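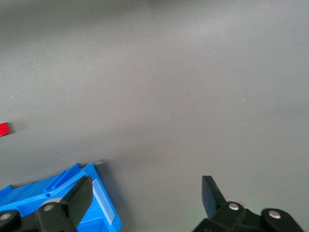
Gripper open over the gray tabletop, blue plastic at left.

I get asked whether a robot can tidy a kid's room yet. My answer in April is the same one I gave last year: it can do a bit of it, slowly, on a table.

Picking things up and putting them in a bin is the chore I follow most closely. The Clukent arm at Plutcombe has a log of 2,611 tries at it, and 569 of those ended with someone stepping in. A four-year-old does better, when she feels like it.

Small parts are still the trouble. If a block sits close to a bin wall, the fingers need room on both sides, and often there isn't any. Magnusson's newer fingers are thinner and help some - they also bend more.

Shop floors are further along. Cellberg runs 16 arms sorting parts all day, but the parts always come in the same way up. Laundry and toys don't.

I still pick up my own floor. It takes me 40 seconds.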